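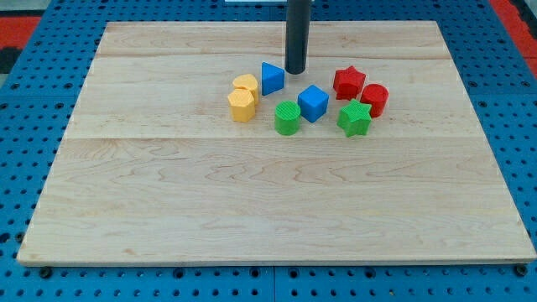
メープルの板。三枚はぎ、木目は横方向。

リルキネ玩具クラブ 展示室・保管室 点検票(コメント付き)

点検日:2/16/25
点検者:セレーナ・ペイス
立ち会い:スタマティア・ゼルヴァス(展示室の鍵の管理担当)
対象:ラタム館二階の展示室、同じ階の保管室、廊下の壁面ケース
登録点数:1157点(箱のみ、説明書のみの登録も含む)
前回点検:10月

判定の書き方
良=そのままで可
注意=次回まで様子を見る
要対応=期限を決めて直す
対象外=今回は見ていない

判定のあとのコメントは点検者が書いたもの。「Z」で始まる行はゼルヴァスの追記。

1.展示ケース(ウースティン製ガラスケース)

1-1 ケース本体の水平
判定:良
水準器を天板の左右と前後に当てた。窓側のケースは前回わずかに手前へ傾いていたが、脚のアジャスターを回してからは動いていない。

1-2 扉の開閉と鍵
判定:注意
入口側のケースの鍵が固い。回しきる手前で一度引っかかる。鍵穴用の粉末潤滑剤を入れて少し軽くなった。油は使わないこと。前に誰かが油を差したらしく、穴のまわりに埃が黒く固まっていた。綿棒で取れる分だけ取った。
Z 合鍵のほうは引っかからない。鍵の側が減っているのかもしれない。当面は合鍵で開ける。

1-3 ガラス棚板のひび、欠け
判定:要対応
中央ケースの上から二段目、右奥の角に小さな欠け。爪をかけると分かる。ひびは走っていないが、合体形態の大型商品を載せている段なので、載せたまま使い続けるのはよくない。商品は下の段へ移した。棚板はウースティンに同じ寸法で注文する。届くまで二段目は空けておく。

1-4 棚受けの緩み
判定:良
全部の段を手で軽く押し上げて確認。棚受けの透明カバーが一つ黄ばんでいるが、機能に問題なし。

1-5 棚板の荷重
判定:注意
重い商品が一段に寄っている。ダイキャスト部品の多い初期の商品と、リアピス社の要塞型は、見た目より重い。同じ段の中央に並べないで、左右の棚受けの近くに分ける。並べ替えは展示替えのときでよい。
要塞型は台座を含めた重さを管理票に書いてほしい。今の管理票は本体だけの数字になっている。

1-6 転倒防止
判定:良
壁面への固定金具、緩みなし。背の低いケースは固定していないが、床の滑り止めがずれていないことを見た。

2.照明と電源

2-1 ケース内照明の発熱
判定:良
点灯して30分後に天板の内側を触った。ぬるい程度。廊下の壁面ケースだけ旧式の照明が残っていたが、前回の点検のあとに交換済み。

2-2 電源コードの傷、踏みつけ
判定:要対応
展示室の奥、作業机の脚がコードを踏んでいる。被覆に跡がついていて、芯線は見えないものの、このまま使わない。抜いて赤いテープを巻き、保管室の「使用不可」の箱に入れた。代わりのコードを買うまで、机のスタンドは使えない。

2-3 延長コードの連結
判定:良
連結なし。以前あった二段つなぎは外してある。

2-4 電池式商品の電池抜き
判定:注意
音声付きの商品を抜き取りで開けた。青い箱の棚で、電池が入ったままのものが見つかった。液漏れはまだない。電池を抜いて、管理票に「電池なし」と書いた。
展示で音を鳴らしたあと戻し忘れるケースがほとんどだと思う。鳴らした人が抜く、という決まりはもうあるので、決まりを増やすより、電池蓋用の小さいドライバーを展示室の引き出しに常備する。
Z ドライバーは二本入れた。一本は必ずなくなるので。

2-5 液漏れのあと
判定:注意
前回見つかった端子の青い粉は清掃済み。端子の一部にくすみが残る。通電はしていない。通電試験をするかどうかは寄贈者に確認してから。

2-6 退室時の消灯
判定:良
元のスイッチに札が付いている。札の字が薄くなってきたので書き直した。

3.温度、湿度、光

3-1 温湿度計の動作
判定:良
展示室と保管室の計器を同じ机に並べて比べた。差は気にならない範囲。

3-2 保管室の湿度
判定:注意
77パーセントの記録が一度ある。雨の続いた週で、除湿機の水受けが満杯になって止まっていた。今は下がっている。段ボール箱の底に湿り気やうねりはなかったが、床に直置きの箱があったので、すべてすのこの上に上げた。
水受けを空にする担当が決まっていない。次の集まりで決める。

3-3 直射日光
判定:要対応
西向きの窓のブラインドの羽根が一枚曲がって、夕方になると細い光がケースに入る。ちょうど白い成形色の商品が並んでいる段に当たる。黄変は一度出ると元に戻らないと思って扱う。漂白の方法を書いた記事はいろいろあるが、クラブの所蔵品では行わない。
羽根は手で直したが、癖がついていてまた曲がりそう。応急でケースの側面に黒い布を掛けた。

3-4 紫外線カットフィルム
判定:良
はがれなし。下の端に気泡が少し。

3-5 空調の吹き出し
判定:良
風が直接当たるケースはない。風向板はテープで止めてある。触らないこと。

4.商品の状態(抜き取り)

抜き取りは30点。棚ごとに一点以上になるように選んだ。手袋は綿でなくニトリルを使った。綿は小さい突起に引っかかる。

4-1 関節のひび、白化
判定:注意
肩のクリック関節に白い筋が出ているものがあった。動かさず、今の姿勢のままで展示を続ける。管理票に「変形不可」と朱書き。
来場者から変形させてほしいと頼まれることがあるが、朱書きのあるものは断る。説明用には同型の遊び用の個体を使う。

4-2 金色の成形色
判定:注意
金色の粉が入った樹脂の商品は、力をかけると崩れることが知られている。該当するものは箱から出さない。今回も箱の外から見ただけで、判定は前回のまま。抜き取りの対象からも外した。

4-3 ゴムタイヤと樹脂の反応
判定:要対応
長く同じ位置に置いてあった車両型で、タイヤの可塑剤が台座に移って跡になっている。台座を交換し、タイヤの下にポリエチレンのシートを敷いた。ほかの車両型も同じようにする。シートは保管室の棚の二段目にある。切って使ってよい。

4-4 シールの浮き
判定:良
端が浮いているものはあるが、前回から進んでいない。糊を足さない。指で押さえない。

4-5 メッキのはがれ
判定:注意
胸部パーツのメッキが膨れているものを記録した。写真は管理票の裏に貼った。

4-6 ばねの力
判定:良
発射機構は、ばねを縮めたまま保管しているものがないかを見た。該当なし。ミサイルは別袋に入っている。

4-7 付属品の照合
判定:注意
武器の袋と管理票の番号が一つ違っていた。中身は正しく、番号の書き間違い。訂正は二重線で行い、元の字が読めるようにした。
Z 似た形の拳が混ざりやすい。袋に左右を書く。

5.箱、説明書、紙類

5-1 箱の積み重ね
判定:要対応
窓つきの箱の上に、中身の入った大型箱が載っていた。窓のフィルムがたわんでいる。載せ替えた。窓つきの箱は一番上、または単独で置く。
棚が足りないのは分かっている。足りないときは通路に置かず、私に連絡する。

5-2 虫、かび
判定:良
箱の折り目と底を見た。虫の死骸、食い跡なし。粘着トラップは交換した。トラップは壁際にだけ置き、箱の間に差し込まない。

5-3 説明書の保管
判定:良
中性紙の封筒に入っている。古い塩ビのファイルはすべて処分済み。

5-4 値札、古い粘着テープ
判定:対象外
剥がすかどうかは持ち主の判断による。当時の店の値札は残してほしいという声が多い。

6.作業机と道具

6-1 刃物の収納
判定:良
カッターは刃を引っ込めて引き出しへ。折った刃の入れ物は満杯に近い。

6-2 接着剤、溶剤
判定:注意
蓋の閉まりの甘い瓶がある。プラスチック用の溶剤は火の気のない金属の箱に入れ、換気をしながら使う。箱の外側に中身の名前を書いた紙を貼った。
においのする状態で来場者を入れない。

6-3 ピン抜き作業
判定:注意
金属ピンを叩いて抜くときは保護めがねを着ける。めがねは机の右側のフックに掛かっているが、レンズに傷が多くて見えにくい。見えにくいと外してしまうので、新しいものを買う。

6-4 小さい部品の受け皿
判定:良
縁のある皿を使っている。作業後に机の下も見る。

6-5 乾燥中のものの置き場
判定:良
「乾燥中」の札あり。札のないものを触ってよいと思わないこと。

7.通路、避難、来場者

7-1 非常口までの通路
判定:良
塞がりなし。会報の入った箱が廊下に出ていたが、点検中に保管室へ戻した。

7-2 消火器
判定:良
圧力計は緑の範囲。置き場所の表示が展示ポスターで隠れていたので、ポスターを横にずらした。

7-3 床のつまずき
判定:注意
展示室の入口のマットがめくれる。裏に滑り止めを貼った。次回も見る。

7-4 小さい子どもの手が届く高さ
判定:要対応
遊び用コーナーに、先の尖った角のある古い商品が混ざっていた。飲み込める大きさの弾も付いたままだった。両方とも引き上げた。遊び用の箱に入れてよいのは、箱の蓋に書いてある一覧のものだけ。家から持ってきたものを足すときは、私かゼルヴァスに見せる。
Z 一覧が古くて、もう壊れて捨てたものまで載っている。書き直す。

7-5 踏み台
判定:良
脚のゴムあり、がたつきなし。高い棚の箱は二人で下ろす。一人で来た日は下ろさない。

7-6 救急箱
判定:注意
絆創膏はある。消毒綿の期限が切れていた。廃棄した。補充は事務用品と一緒に注文する。

8.鍵、記録、貸し出し

8-1 鍵の返却
判定:良
鍵箱の本数と台帳が合っている。

8-2 貸し出し中の商品
判定:注意
他のクラブの展示に出している商品の返却票に、返却時の状態を書く欄がない。出すときの状態だけ書いてあっても比べられない。票の書式を直す。直すまでは余白に手で書く。

8-3 管理票の控え
判定:良
控えは別の建物に保管。更新の日付が正本と一致している。

8-4 梱包材
判定:注意
気泡緩衝材の粒が塗装面に当たったまま輸送された例がある。塗装面には薄紙を一枚はさんでから巻く。使い回しの緩衝材はテープの糊が残っていないか見る。

要対応のまとめと担当

棚板の欠け(1-3)
担当:ペイス。寸法は測ってある。注文書を出す前にゼルヴァスが確認。

傷んだ電源コード(2-2)
担当:ペイス。同じ長さのものを買う。今より長いと机の後ろで余って、また踏まれる。

ブラインドの羽根(3-3)
担当:ゼルヴァス。館の事務室に修理を頼む。断られたら布を常設する。

タイヤの跡(4-3)
担当:ペイス。残りの車両型を順に確認。

箱の積み重ね(5-1)
担当:箱を棚に戻す人全員。写真つきの置き方の紙を保管室の扉の内側に貼る。

遊び用コーナー(7-4)
担当:ゼルヴァス。一覧の書き直しが済むまで、コーナーは閉めておく。

次回への申し送り

・廊下の壁面ケースは一番下の段を見る時間がなかった。次回は廊下から始める。
・要塞型の重さを量るには今の秤では足りない。体重計で代用できるが、目盛りが粗い。
・除湿機のフィルターの型番を控えておくこと。本体の裏にある。
・点検票の用紙はあと少し。印刷するときは8-2の欄を足した版を使う。
・新しく入った寄贈品はまだ登録前なので、今回の点数に入っていない。保管室の左手前、白い札のついた棚にまとめてある。登録が終わるまでケースに入れない。

Z 申し送りの三つ目、型番は控えた。台帳の最後のページに書いてある。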